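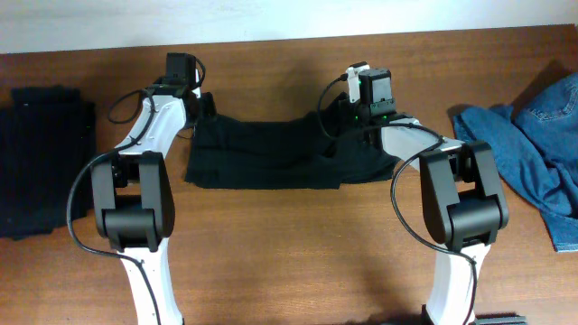
Folding Dark Laundry on a Small Table - project report

Group: Idun Hovland, Delali Acheampong, Armindo Carvalho
Supervisor: Olga Salgado

1. What we wanted to find out

Dark clothes are annoying to fold. Edges hard to see, lint shows up, and a black cloth on a dark table just turns into a blob. Our question: does the table surface change how neat a fold comes out, and is there a folding order that works better than just going for it?

Started out as a project on whole laundry loads. Way too big. Olga told us to pick one item and stay with it, so - black cloth.

2. Setup

Wooden table, reddish-brown, pushed up against a pale wall. We picked the warm wood on purpose. Black shows up well enough on it, better than on the gray desk we tried first. Also the grain gives you something to line an edge up with, sort of like ruled paper. Did not plan that part but used it a lot.

The wall turned out to be useful too. It meets the back of the table in a straight line, so you can check by eye if the cloth is lying square. Before every fold the cloth goes down lengthwise, left to right, between the two sides.

Cloth is a plain one from Prindwood, washed before we started, not ironed. Ironing would of made it too easy.

3. Method

Two folding orders:

Order A - ends first. Left end to the middle, right end to the middle, then close it like a book.
Order B - long side first. Bottom edge up to the top edge, flatten, then fold across.

After each one we measured how far off the corners were with a ruler. Shake the cloth out, spread it again, repeat. Delali did the measuring every time so it would be the same eyes. 80 folds total, split evenly between A and B. Notes went into the Ellow sheet (ask Armindo for the link, it moved in December).

4. Results

Order B was neater. Not by a huge amount but it kept happening. In order A the middle gets thick and the last fold slides, so you end up with one layer sticking out.

Biggest problem was the first step, spreading it flat. If there is a ridge in the cloth at the start it never goes away, it just moves to the next fold. Most of our worst results in the sheet have "ridge" written next to them. We should of timed the spreading separately. Didn't.

Table: the gray desk was worse in the few tries we did there, edge hard to find. Too few to put in the main results.

5. Problems

- Lint. Had to brush the table off between runs, forgot a couple times.
- Afternoon light from the window side made one half of the cloth easier to see then the other. We switched to mornings.
- Nuno Guerreiro pointed out we only used one cloth. Fair. A towel or a T-shirt could act totally different.

6. Next

Same thing with a white cloth on the same table, and something stretchy. Idun wants to mark the corners with thread and see if the measuring gets faster. Final version of the sheet gets handed in with this report, raw numbers on the second tab.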